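Speaker notes: Picking a first-year econ text without losing your mind
Grelbridge teaching day, July 17, 2020
(twenty minutes, leave time for questions, DON'T read the slides out)

Slide 1, hello
Thanks for having me, thanks to Gilmar Nogueira for putting the program together. I coordinate first-year economics, 298 students in the last intake, and I've now changed the set text twice, so I've made most of the mistakes you can make. Quick show of hands: who inherited their textbook from whoever had the unit before them? (Wait. It'll be most of the room.) Yep, me too!

Slide 2, where we started
We had a big hardback, lovely thing, and I was fond of it. Then we ran a survey in June and 127 students answered, which for us is huge. Only 9 said they'd read every set chapter. I laughed, then I went and had a cup of tea and a bit of a think. Most of them were reading the worked problems and the chapter summary and skipping everything between, and their tutorial answers looked exactly like that.

Slide 3, what I look at now
I go straight to elasticity. If a book can get a nervous eighteen-year-old through elasticity, I'll forgive it a lot. Then I check whether the graphs have their axes labelled every single time (you'd be amazed), and whether the end-of-chapter questions build on each other or just swap apples for oranges and ask the same thing again.
Tell the Conceição bakery story here. Keep it short! It's the one with the price rise on the cheese rolls, and it always gets the elasticity point across faster than my diagram does.

Slide 4, print or digital
We trialled Helix, the online package, in half the tutorials and kept the Grarska print edition in the others. I went in favouring print and came out somewhere in the middle. The online quizzes were good, the students liked getting marks back straight away, and the search box is a blessing in week twelve. But the logins were a nightmare for a fortnight, and highlighting on a phone is a miserable business.
Alcides Cavalcanti took the print groups and I took the digital ones, so if anyone asks about marking differences, be upfront that he's a tougher marker than I am.

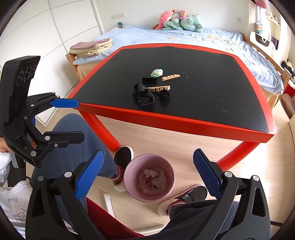

Cost comes up next and it should. We put copies on short loan in the library and logged 177 loans over the semester, nearly all of them in the week before an assignment was due. If your library will take a few more copies, ask early, as their ordering closes well before ours does.

Slide 5, switching over
Give yourself a whole semester. Page references hide everywhere: tutorial sheets, old exams, that one handout from years ago. I was still finding them in week eight. And tell your tutors before you tell the students, please, I learnt that the hard way.

Questions. If it's quiet, ask who's using an open textbook and how they've handled the problem sets.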